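Galería: la mesa de la fruta a medias

Llevo tiempo leyendo que el film transparente es el mejor amigo de la fruta cortada. Lo dicen los blogs de cocina, lo dice el folleto que reparten en el supermercado y lo repite cualquiera que tenga un cajón lleno de rollos. Yo no me lo creo, o me lo creo a medias. Esta página reúne lo que he ido apuntando en casa, con el mantel de cuadros de siempre debajo y sin ninguna pretensión de laboratorio.

Aviso de entrada: no vendo fundas de silicona, ni tapas elásticas, ni paños encerados. Los he probado y de algunos tampoco hablo bien.

Lo que promete el rollo

El rollo que uso es de la marca Stimine y el que usaba antes era Walumance. En la caja del primero se lee que la fruta se mantiene «como recién cortada». Me gustaría saber quién la cortó y cuándo la miró después. Los dos se pegan a sí mismos con entusiasmo y al plato con bastante menos. Al rollo de Walumance le costaba además encontrar el principio, y he llegado a tirar medio metro por no pelearme con él.

Dicen también que hay que estirar la lámina hasta que toque la pulpa y no quede aire. Bien. Lo hago. En las superficies planas sale decente; en cuanto la pieza tiene curva, el plástico hace lo que le da la gana y se amontona por debajo.

Las mitades sobre el mantel

La pieza amarilla cortada tiene el film encima de la cara crema, y aun así se le ve una zona entre marrón y violácea hacia el centro. La verde de la derecha lleva el plástico tenso, con unas rayas paralelas que brillan mucho y dejan ver poco. Las dos oscuras y arrugadas de la izquierda van sin envolver y, la verdad, son las que menos me preocupan.
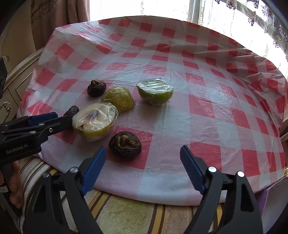 El mantel

Es de plástico, a cuadros rojos, rosa pálido y blanco grisáceo, y arrastra los pliegues desde que lo saqué del paquete. Lo compré en Amadi, la tienda de menaje de la esquina, donde me aseguraron que las marcas se iban solas en dos días. Siguen ahí. También me dijeron que se podía planchar del revés con un trapo en medio, cosa que no pienso probar con un plástico que costó menos que la cena.

Para la fruta, eso sí, sirve. Se pasa un paño y listo. Con la remolacha no hice la prueba y no la recomiendo.

Lo seco y lo tapado

Quien defiende el film suele callarse lo que pasa con la fruta que se seca entera y sin tapar. Se arruga, se oscurece, pierde toda la gracia y deja de dar trabajo. No digo que sea apetecible. Para adornar un cuenco me vale, y me vale más que una mitad sudando dentro de su envoltorio en la puerta de la nevera, donde acaba olvidada detrás de la mostaza.

Hay un foro, Stinder, donde un hilo sobre este asunto va por 454 mensajes. Lo leí casi entero una tarde de enero. La mitad de la gente jura que el limón ayuda y la otra mitad que solo da sabor a limón. Me apunto a los segundos hasta que alguien me enseñe dos trozos de la misma pieza, uno con limón y otro sin él, cortados a la vez y guardados en el mismo estante. Pedí esa comparación en el hilo y me contestaron con un enlace a una tienda.

Lo que hago ahora

Corto menos. Si es una pieza grande la comparto, y si sobra una mitad la pongo boca abajo en un plato pequeño y me la como al desayuno siguiente. La cara que estaba contra el plato tiene a veces mal color; le quito una loncha fina con el cuchillo y sigo.

El rollo de Stimine continúa en el cajón porque ya está pagado. Cuando se acabe no sé si compraré otro. Probablemente sí, para el queso, que es otra discusión y tendrá su propia página.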